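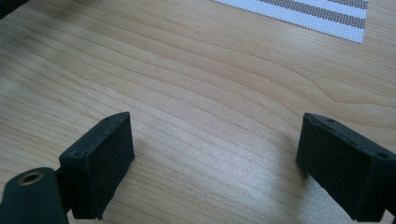 Rondenis 餐位整理项目阶段进展报告

报送单位:Trullia 基金会项目管理处
执行单位:Falness 居家生活研究所
报告日期:2026年8月26日

一、项目概况

Rondenis 餐位整理项目由 Trullia 基金会资助,Falness 居家生活研究所承担,工作场地设在 Ogundipe 社区中心。项目以小户型家庭的日常用餐为对象,研究单人餐位的基本配置、餐具的摆放与收回顺序,以及桌面用品的集中存放方式,最终形成一份供社区家政课程使用的餐位整理指引。

根据资助协议,项目分为前期调研、餐位摆放与收回、指引编写三个阶段。前期调研已经结题,相关材料已随上一期报告报送。本报告反映餐位摆放与收回阶段的执行情况、经费使用、存在的问题及后续安排。

二、场地与家具

社区中心提供的房间铺有灰色斑点地毯,中央放置一张浅色木质餐桌,桌面为圆角矩形。选用该桌的理由是尺寸与调研家庭中常见的小餐桌接近,一人落座后,双手可以顾及桌面的主要区域。桌面近侧两角贴有深色小块胶带作为标记。房间管理方要求每次活动结束后将家具恢复原位,执行小组已将这一要求写入场地使用记录,并在每日收工时签字确认。

关于桌面用品,执行小组在本阶段初期提出了若干配置方案。餐垫曾考虑纯色与条纹两类,最后采用浅灰与白色相间的细条纹矩形餐垫。条纹的走向便于摆放者判断餐垫是否放正,学员无须另行测量。餐盘选用白色圆盘,盘沿略高,盘心较浅。刀叉类餐具统一为银色,收纳器具为黑色线材网格餐具架,呈立式,底面占用较小。

三、本阶段工作进展

(一)单人餐位的基本配置

单人餐位由餐垫、餐盘、餐具和餐具架组成。餐垫置于桌面远侧,餐盘放在餐垫左半部分,右半部分留给已取出的餐具。叉子纵向放置,叉齿朝远侧,叉柄朝近侧。餐具架位于餐盘前方,压住餐垫近侧边缘的一部分,其余部分落在木质桌面上。

上述配置与一般礼仪教材中的正餐摆法有所不同。执行小组的考虑是,小户型家庭往往在同一张桌子上完成备餐、用餐和其他家务,餐具架长期留在桌上,位置应当固定,并靠近取用者。调研中有家庭反映,餐具架放在餐垫之外时容易被推到桌角,取用时需要起身。将餐具架与餐垫近侧边缘相接,位置容易记住,也便于事后复查。
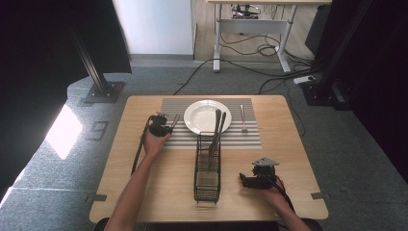
餐具的取放按单件进行。操作者每次从餐具架取出一件,放到餐垫上的对应位置,然后再取下一件;收回时顺序相反,餐具柄部或刀面的朝向由操作者视架内空间调整。单件取放较成把取放耗时,但餐具之间碰撞较少,架内也不易交叠。执行小组认为,课程初期宜以单件取放为准,学员熟悉之后再自行合并步骤。

本阶段累计完成餐位摆放与收回记录427份,均已按日期和餐位编号归档。记录内容包括开始时的桌面状态、取放顺序、餐具朝向、收回后的桌面状态及操作者备注。其中字迹不清或缺少编号的记录已退回补填,补填件与原件一并保存。

(二)餐垫与桌面的对齐

餐垫的位置是记录中备注最多的项目。操作者普遍反映,餐垫放在远侧时,取放餐盘较为顺手,但餐垫一旦偏斜,餐具与餐盘的间距随之变化,后续各件都要重新调整。执行小组据此在操作说明中增加一条:放置餐盘之前,先以桌面远侧边沿为参照校正餐垫,校正后不再移动。

对于能否借助木纹对齐,小组内部有过讨论。木纹的疏密和走向在桌面各处并不一致,部分位置呈弯曲或波浪状,不适合作为直线参照。操作说明因此明确以桌沿和餐垫条纹为准,木纹仅用于描述大致位置。 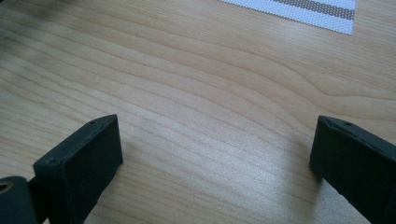
图注:浅色木质桌面的木纹局部,上方为条纹餐垫

(三)桌面清理

每轮收回之后进行桌面清理。清理顺序为先移开餐具架,再取下餐盘和餐垫,随后用拧干的软布顺木纹方向擦拭,最后用干布复擦一遍。餐垫单独抖净,不在桌面上折叠。餐具架底部容易积存碎屑,每日收工时倒扣清理一次,晾干后放回。

擦拭用品以清水为主。执行小组未采用上光类产品,一方面是避免桌面过滑,餐垫随之移位;另一方面,社区家政课程的学员家中未必备有此类产品。桌面在灯光下有反光,检查残留水痕时应当变换站立位置,从侧面查看。该项要求已补入清理部分的草稿。

(四)指引草稿

餐位整理指引的初稿已完成配置、取放和清理部分,收纳部分正在编写。初稿采用分步叙述,每一步只写一个动作,用语以社区学员能够直接理解为准。社区中心的课程人员试读后提出,部分术语偏于书面,例如“近侧”“远侧”宜在首次出现时说明是以落座者为准。该意见已采纳。另有意见建议增加左手使用者的摆放方式,执行小组同意列入,拟以附页形式提供。

四、经费使用情况

本阶段经费主要用于桌面用品购置、记录表印制和场地清洁。餐垫、餐盘、餐具及餐具架合计支出约800元,票据齐全。记录表印制与装订费用在办公用品科目中列支。场地由社区中心无偿提供,项目仅承担清洁费用。

原列入本阶段的备用餐桌购置费2000元尚未动用。现有餐桌状况良好,能够满足后续工作需要,执行单位申请将该笔费用调整至指引印制科目。调整申请表已随本报告附送,请基金会审核。批复之前,该笔费用继续按原科目保留,不作他用。

五、存在的问题

一是记录表栏目偏多。操作者在取放结束后集中填写,容易遗漏餐具朝向一栏。执行小组已将该栏移至表格前部,修订后的表格正在使用,漏填情况有待下一轮核查时统计。

二是餐具架的型号单一。现用餐具架为开放式网格,能够看清架内餐具的位置,但与部分家庭使用的封闭式餐具筒有较大差别。指引中关于取放顺序的内容对封闭式餐具筒是否同样适用,目前缺少记录支持,编写时暂按开放式餐具架表述。

三是场地时间分散。社区中心的房间同时承担其他课程,每次活动前后均需布置和复原,有效工作时间受到影响。经协商,社区中心同意为项目安排连续时段,具体时段以其课程表为准。

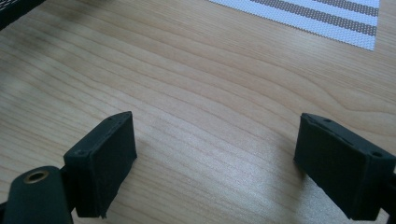 六、下一阶段安排

收纳部分的编写与核对。执行小组将根据已归档的记录整理餐具架内的摆放方式,写明各类餐具的朝向和取用次序,并由未参加前期工作的人员按草稿独立操作一遍,检查步骤是否有遗漏。

双人餐位的补充记录。在现有餐桌上增设第2个餐位,重点观察餐具架由两人共用时的放置位置。所需餐垫、餐盘与现用品保持同一规格,费用在桌面用品科目余额内解决。

指引定稿与报送。定稿计划于12月报送基金会,同时提交记录汇总表、经费决算及左手使用者附页。社区中心将在定稿后安排试用课程,试用意见以书面形式另行报送。

七、需基金会协调的事项

请项目管理处就备用餐桌购置费的科目调整予以批复,并确认指引印制的版式要求,包括封面是否使用基金会标识、附页是否与正文合订。执行单位将在收到答复后确定印制方案。

附件:
1. 餐位摆放与收回记录目录
2. 桌面用品购置票据复印件
3. 经费科目调整申请表
4. 餐位整理指引初稿(配置、取放、清理部分)

Falness 居家生活研究所
Rondenis 项目执行小组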